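Weak FM reception in a back room, but only on one station

Asked 24th September in Radio & Antennas

I'm hoping somebody can talk me through this one. I have an old Zisent tabletop receiver in the back room of the house and it picks up nearly everything fine, except the one station I bought it for (of course). That station comes in hissy, and if I walk across the room it swells up and then drops away again. In the kitchen, with the exact same radio, it's clear as a bell!

I'm using the T-shaped wire antenna that came in the box, pinned to the wall behind the bookcase. I tried a set-top amplifier from Urkis, the little one with the dial, and all it did was make the hiss louder. The station's transmitter is up past Gristus, 9 miles from us, so I don't see how distance can be the problem. Could it be the wiring in the wall? Or do I just need a stronger amplifier? I'd rather not go up on the roof if I can help it.

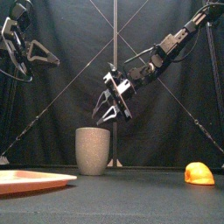

Also, and this may be nothing, it got noticeably worse last January when we swapped the bulbs in that room for LEDs. I figured it was the cold weather at the time. The radio is plugged into the same power strip as the lamp, if that matters.

3 answers

Answer 1 (marked as helpful)

I had almost the same thing going on in my den, so let me save you some money: don't buy a bigger amplifier. An amplifier on the end of a bad antenna boosts whatever the antenna hands it, and that includes the noise. At 9 miles you should have plenty of signal. If anything you may have too much of it in places, and what's getting you is reflections.

What happens is that the signal reaches your antenna straight from the tower and also after bouncing off a hillside, a metal roof, the foil on your insulation, your fridge, you name it. Those copies took longer to get there. Where they line up, you get a strong signal, and where they're out of step they cancel each other. FM waves are a little under ten feet long, so moving the antenna two or three feet can take you from a dead spot to a good one. That's your swelling and fading when you walk around, because your body is part of the reflections too.

So first, get that wire out from behind the bookcase. Stretch the top of the T out straight and flat, with the broad side facing Gristus, and tape it up loosely while you listen. Try it on a different wall, try it higher, try it up and down instead of sideways. I spent a whole evening on mine and ended up with it over the door frame, and it has stayed there ever since.

Then do the bulb test. Tune to the bad station, turn off the LEDs at the switch and listen. If the hiss drops, you've got a noisy bulb driver. Some cheap ones are awful. Move the radio off the shared power strip while you're at it, and snap a ferrite on the lamp cord if you have one lying around.

Answer 2

Get a roof antenna. I put up a Stefanou yagi with 5 elements and never looked back. Pulls in stuff from 132 miles on a good night

Answer 3

I agree with most of the first answer, and I'd add one thing. Take the Urkis box completely out of the line while you're testing, and don't just turn the dial down. A strong local transmitter can overload those, and then you get garbage all over the band that sounds a lot like weak reception. I chased that for weeks in my old apartment before I unplugged mine.

If your receiver has a mono switch, try that too. Stereo FM needs a much cleaner signal than mono does, and on a talk station you won't miss it one bit.

The yagi is a great antenna, but for a tower that close it's overkill, and by the time you've bought a mast and coax and a grounding block you can be out 400 dollars. I'd try the tape first.

Comment from the original poster

Bulbs off made a big difference!! Not all the way gone, but I can listen to it now. Going to move the wire this weekend and I'll report back. The mono switch is around the back, I had no idea it was there.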